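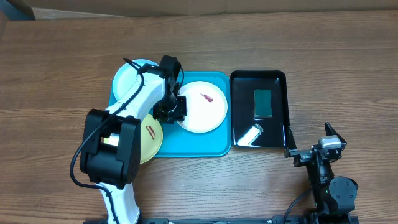
Big news from us at the Serrano Medal Roll Project - our index of army service records goes online in March, and I couldn't be happier! I've spent six years matching citations to service numbers (misspelled surnames and all), and we now have 200 entries ready to search. Each one lists rank, unit, award and any later corrections we found.

Stullent built the search page, and it's free to use. If your grandfather's number is off by a digit, please write to us - we'll fix it within 2 weeks.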